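Ticket 781 - Picking arm, bench two: stops short when bottles go on the tray in mixed sizes
Opened by: Rhea Marquez, packing floor, Tamiru
Status: open, waiting on Grekeck 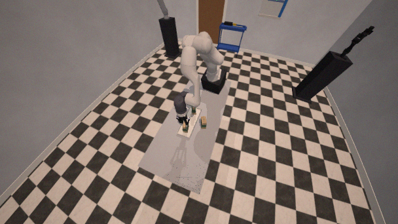 Right, so this is the third time I've written this up and I'm going to put everything in one place, as the last two tickets got closed while I was at lunch. The arm runs fine on one size of bottle. Give it two sizes on the same tray and sooner or later it comes down over one, hangs there, and throws the "target lost" message. Then whoever is on the bench has to clear it, press resume, and stand about waiting to see if it fancies carrying on.

What I've tried so far:

Restarted the controller. Did nothing.

Restarted the controller with the tray empty, which Saron suggested. Got a clean run of 80 picks and then the same stop.

Swapped the item list back to last month's. Worse! It started refusing the short bottles altogether, so I put the new list back.

Slowed the approach down to half speed. No more stops for the whole of the morning, but at that speed I can pack faster by hand, and so can anybody on the floor.

Ran the same order in the simulator, with a tall bottle, a short one and a block. It stopped there as well, at the same step. I'm quite pleased about that, because Grekeck's first answer was that our lighting must be bad, and I don't see how our lighting gets into the simulator.

Update, 10.40

Saron Assefa from Olteck rang back (she looks after the software side for us, Grekeck only do the arm). She thinks it's the grip height. The list has one height per tray and not one per item, so when the sizes are mixed it's aiming for a height that suits one of them and guessing at the rest. She's asked for the log from the last 571 picks. I've sent it, plus the simulator run.

Update, 14.15

Saron has put a test list on with a height for each item. Ran 100 picks on mixed trays, four stops. Before lunch I'd have had a dozen by then, so it's better but it isn't fixed. All four were short bottles near the back of the tray, close in to the base. She's going to ask Grekeck whether the arm is running out of room to fold itself up in that spot. If that's it then we need to move the tray forward, and I can do that myself with a tape measure if somebody tells me how far.

While I've got the ticket open, can I add something that isn't strictly a fault? When the arm came in we were told it would take the lifting and reaching off us, and it has, my shoulder is miles better than it was last winter. But what we do all day has changed and the rota hasn't caught up. The person on bench two is down as "packing" with a packing target, and for a good part of the shift they aren't packing, they're minding the arm, clearing stops and setting trays straight. Then the numbers come out low and they get asked about it. Two of the newer ones have started skipping the stop report so they can get back to their boxes - and I don't blame them, but it means Grekeck only see half the stops and keep telling us it's occasional.

So please could we have:

A line on the shift sheet for time spent on the arm, taken off the target.

More than just me shown how to use the simulator. I only know because I sat with Saron for an afternoon, and I'm off for most of October.

The resume button moved to the packing side. At the moment you walk all the way round for it.

Update, 16.05

Grekeck have replied. They want the tray position measured from the centre of the base and the Cokov bottles taken off the mixed orders until they've looked. I've done the first. The second needs a yes from planning, so I've copied them in. Leaving the arm on single sizes overnight with Saron's test list still loaded. Please don't close this one, I'm back in at six and I'll run another 100 first thing.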